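Search this site Search Go
Filed under: Workplace automation, Parts handling

4. What changed at the kitting bench

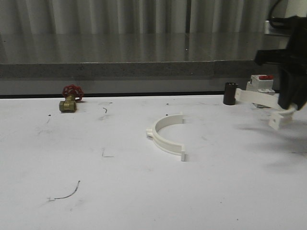 Figure 2. Kitting cell at Castmont, second white pipe clamp in the gripper.

Before the trial, the four people on the Castmont kitting bench spent most of a shift sorting plumbing and electrical fittings by hand, and we were delighted by how quickly they made the new cell their own. Over the trial the arm handled 3,803 parts, and staff stepped in on 149 of them. Curved pieces drew the most discussion. With one clamp lying flat on the white tabletop and another held tilted in the gripper, as in Figure 2, the operator has to judge whether the mounting foot will clear its neighbours, and that judgement soon became a prized skill. The gate valve with its red handwheel was an early favourite for training, being easy to recognise from any seat at the bench.

Farzana Miah, who had packed kits for nine years, rewrote the pick order in her second week. Her version put tall items at the back, and the day crew still use it. Others moved into checking and labelling, work they had been asking for. Two told us they missed the chatter of the old bench, and we take that seriously; Hugo Palacios has since rostered operators in pairs. We can't wait to see how the pairs get on at the Skotden site in November.

Contact the Wakia group | Copyright Wakia | Back to top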